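About us

Cisari is a linen and kitchenware hire company. We wash, fold, sort and send out the towels, boards, trays and small kitchen things that cafés, guest houses and cookery schools would sooner not have to look after themselves. We started out in the back half of a bakery on Grutov Lane, with one washing machine that leaked and a van that we shared with the baker, and we have been on the Platatari estate ever since the baker wanted his room back. He still gets his tea towels from us, and we still get the end-of-day rolls, so everybody seems happy with how that went.

People who come to look round usually ask about the robots before they ask about anything else, so we may as well get to them early. We have 2 benches where robot arms are learning to do some of the handling work: picking up a towel, putting it down in the right place, clearing a board, setting out a tray. It is slow going, and a good deal of it is done with brown paper, blue tape and play food on a table. Towels are the hardest of the lot. A plate is the same shape every time you meet it, but a towel is a different shape every time you let go of it, and anyone who has folded for a living will tell you that your hands learn this long before your head does. 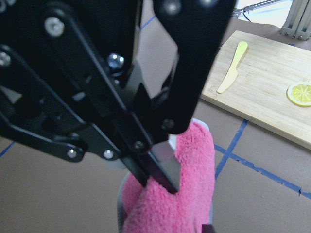 Getting a grip on a pink towel at the practice bench.

The idea came from the folding room, which may surprise you. A few years ago we asked everyone there which parts of the day they would hand over tomorrow if they could, and we expected to hear about the heat, or the early start. What we heard about was the sorting table. It is the reaching that does it – across, pick up, turn, put down, across again – and by the end of a long week it gets into the shoulders and the wrists. Several of our longest-serving people had quietly started swapping shifts to get away from it. We bought a better table, which helped a bit, and then we began reading about arms.

We will say plainly that there was worry, and that it was fair. When a firm our size starts talking about automation, people look at their rent and do the sum. So before anything was plugged in we sat down together, over two rather long afternoons and a great many biscuits, and wrote out what we would and wouldn't do. Nobody loses their job or their hours to an arm. Anyone whose work changes is trained in paid time and keeps at least the pay they had. And the folding room has a proper say in which job is tried next, including the right to tell us that a job should be left alone. That last one has been used. Finishing the embroidered pieces stays with people, and we are glad of it, having seen how much care goes into them.

What has changed so far is mostly the shape of the day. Folders now take turns at the benches, an hour or two at a time, showing the arms how a job is done and setting things out again for the next try. It is patient work and it suits some of us more than others, so it is not compulsory. A few have found they have a real knack for it and have moved across for most of the week, with a new job title and a pay rise to go with it.

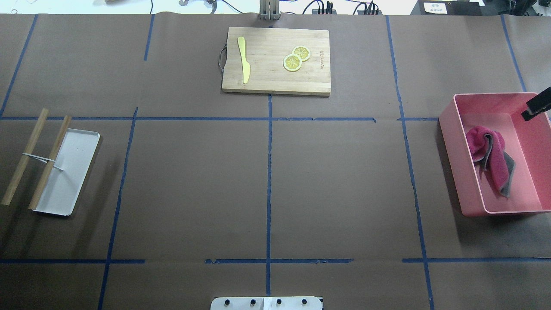
There is also a lot more talking than there used to be. To teach a job you have to put into words what you have been doing for years without thinking, and it has led to some lively disagreements about the right way to pick up a towel (by the corner, say the guest-house team; by the middle, says everybody else). New starters have done rather well out of this, as the notes we made for the benches have become the notes we give to them, and they are far better than the old ones.

We don't want to oversell any of it. The great bulk of what leaves our doors is still folded and checked by hand, and will be for a good while yet. The sorting table is still there too, though the turns on it are shorter now, and we have kept them short even in the busy season. Every October we go back to the agreement and read it through together, and change whatever has stopped making sense.

The rest of the company carries on much as it always did. We look after about 100 regular customers, from the Chávez cookery school, who go through more chopping boards than you would believe, to a guest house with four beds and very firm views on bath mats. If you would like to come and see the place, benches and all, do ring the office and we will find a morning. Please wear flat shoes, and come hungry if you can, as the rolls arrive late in the day but there is generally cake before that.

Page last updated May 24, 2026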